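How to Move Your Saved Career in Hekcombe Basketball to a New Console
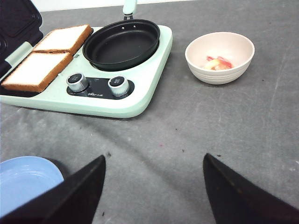
Two slices of bread in a mint-green sandwich maker.

If you've put as many hours into your point guard as I have into mine, you'll want to take this nice and slow. Open the main menu, go to Saser Cloud, and choose Upload Career. My file was 617 MB and took 9 minutes to go up. Now sign in on the new console with the same account, pick Download Career, and wait for the green check mark before you start a game. Custom sneakers come over separately, under Locker, so grab those too.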